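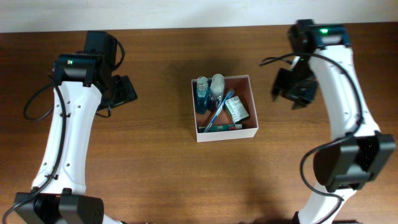 # Packers and small-parcel people wanted at Herker

Hello, and thank you for stopping to read this. We're looking for five people to join the packing room at Herker, and I've been asked to write the notice myself, on the theory that whoever runs the room ought to be the one to tell you what it's like. So please forgive me if I go on a bit. I like this work and I like talking about it.

Herker puts together washbag kits. That means toothbrushes, toothpaste, mouthwash, soap, combs, the little things people forget or suddenly find themselves without. Our kits go to guesthouses, to overnight shelters, to families staying near a hospital, and to a few sleepaway camps (those arrive all at once, and you'll hear us groaning from the street). Each kit goes out in a low white cardboard box, and each box is packed by hand from a list that changes with the customer.

## What you'd be doing

Most of your day would be spent at a table with a box in front of you and the order sheet beside you. You'd pick the items, check them against the sheet, and settle them into the box so that they travel well. It sounds simple, and on a good afternoon it is, but there's more to it than people expect!

Bottles stand up in a back corner, side by side if there are two, with the caps screwed down tight. Try each cap yourself even if it looks fine. The toothpaste goes flat along the front edge. Small cartons can go wherever there's a gap, as long as they don't get crushed, and the toothbrush usually ends up lying across the middle on the diagonal, which I fought against for my first year here and have now made my peace with. If you find a neater way, I'd love to see it. Half of our packing habits came from somebody new saying "why don't you just turn it around?"

You would also:

- fold boxes for the next shift when orders are slow
- pull out anything dented, leaking or past its date and write it in the book
- keep your table wiped down (mouthwash is sticky stuff once it gets into wood grain)
- help unload the Carbone delivery, bottles mostly, never heavier than one person can manage with the hand truck
- repack returned kits, a job that some of us find very soothing and others can't stand

Camp season aside, our busiest stretch is December, when several shelters order at the same time. We ask everyone to keep that month as clear as they reasonably can. Tell us early about a wedding or a trip and we'll work it out.

## Who we're hoping to hear from

You don't need to have packed anything before, other than perhaps a suitcase. We've had good packers come to us from bakeries, from school kitchens, from raising four kids, and one from a piano repair shop. Good eyesight (glasses are fine, I wear two different pairs) and a bit of patience will take you a long way. You should be comfortable reading an order sheet in English. You can sit or stand as you please, and the tables come in two heights.

It does help to be somebody who notices things. A customer who opens a kit late at night, tired and far from home, is going to see right away if the toothbrush is missing. I think about that person more than is probably good for me, and I'd be glad to work with people who think about them too.

If you have a fragrance allergy, please mention it before your trial shift. The room smells of mint from morning to night, and while most of us stopped noticing long ago, it does bother some people.

## Hours and pay

Shifts are 5 hours, either morning or afternoon, and you can choose anything from 3 to 5 shifts a week. We pay by the hour and never by the box. Your training time is paid and so is your trial shift, whether or not you decide to stay. There's a proper break in the middle with coffee and tea on us, and you're welcome to use the refrigerator and the microwave. Parking is behind the building, next to the Drusteo loading door. Please leave the first row open for their vans, as they've been very good neighbors to us.

New packers spend their first 4 shifts sitting next to Renji Kawaguchi, who has trained nearly everyone in the room, me included. He is quiet and very kind, and he will unpack your box and hand it back to you without a word until you see what was wrong. Bring your questions. He likes them.

## How to apply

Send us a short letter or stop in and ask for me at the front counter. A page is plenty. Tell us a little about yourself, which shifts would suit you, and when you could start. A résumé is welcome if you have one handy, but please don't lose an evening making one for our sake. If writing isn't your favorite thing, come by in person and we'll fill out the form together over a cup of coffee.

We'll invite people in for a trial shift as letters arrive, so there's no single closing date, and we'll take the notice down once all the places are filled. Everyone who writes will get an answer from me. It may take me a few days, particularly if the camps have been calling.

I look forward to meeting you!

Haris Hayat
Packing room, Herker
2019-04-15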